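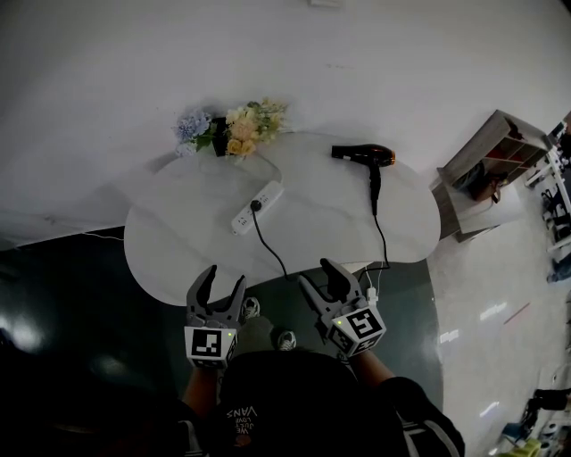 From: Torbjørn Lunde
To: Fjeld shared workshop list
Date: September 17, 2019
Subject: Re: [fjeld] Grippers, finger return and the plug problem

On the earlier question, quoted here so it stays in the thread:

> I have the Skevberg finger files printed and one pair assembled.
> They close fine on a block, but on anything small and round the
> tips splay and the object rolls out toward the palm. Is that the
> print, the spring, or the geometry? Also, has anyone got the
> marker cubes to hold their position? Mine shift when I pick the
> gripper up by the base and then the pose is off for the whole run.
>
> I would like to have this working on mains plugs before I go any
> further with the arm.

I had the same splay on my first pair. It was the print. The fingers in the Skevberg files are curved, and if you lay them flat on the bed with the curve facing up, the layers run the wrong way across the thin part near the tip. Print them on their side with a brim. It takes longer and you have to clean up the inside edge with a file, but the tips stay where they should. I went to 100 percent infill on the last third of the finger and left the rest alone.

The spring matters less than I thought. I tried a stiffer one from the Gimetico kit and all it did was tire my hand. I went back to the stock spring.

For the cubes, do not rely on glue. The base has enough material for two small screws from below. Drill the holes undersize and let the screws cut their own thread. After that, redo the offset calibration, even if the cube looks like it went back in the same place. Mine was out by 5 mm after I was sure I had not moved it. If your gripper has the indicator light next to the cube, check that the screw heads clear the wire to it. I pinched mine once and spent an evening looking for a software fault.

Now the plugs. I have been working at the oval table with a power strip and a hair dryer, holding a gripper in each hand and recording from overhead. The dryer is an awkward thing to handle because the cord pulls on it, so I would start with the plug alone on a short piece of cable with nothing attached. Once that goes in reliably, move to the full appliance. A few notes on that:

The strip needs to be held by one gripper while the other pushes the plug. If you tape it down you get clean runs, but they are no use later when the strip is loose.

Leave the strip at a different angle each time. My first 200 runs had it parallel to the edge and I ended up throwing most of them out.

White strip on a white table is hard on the segmentation. I have not solved this. The Jadport branch has an option to weight the depth channel more, and it helps a little with the near end of the strip. Sockets are still poor.

The strip is switched off at the wall for all of this. Please do the same. Printed fingers are not insulation.

I still have no good answer for cable drag over the table edge. When the plug hangs below the edge, the grippers have to reach down for it and I lose sight of one cube about half the time. In May I tried a second camera at table height, but I never got the two clocks to agree. If anyone has a sync method that does not need extra hardware, please post it.

I can send the modified base file with the screw holes. It is for the Skevberg base only, not the older one.

Torbjørn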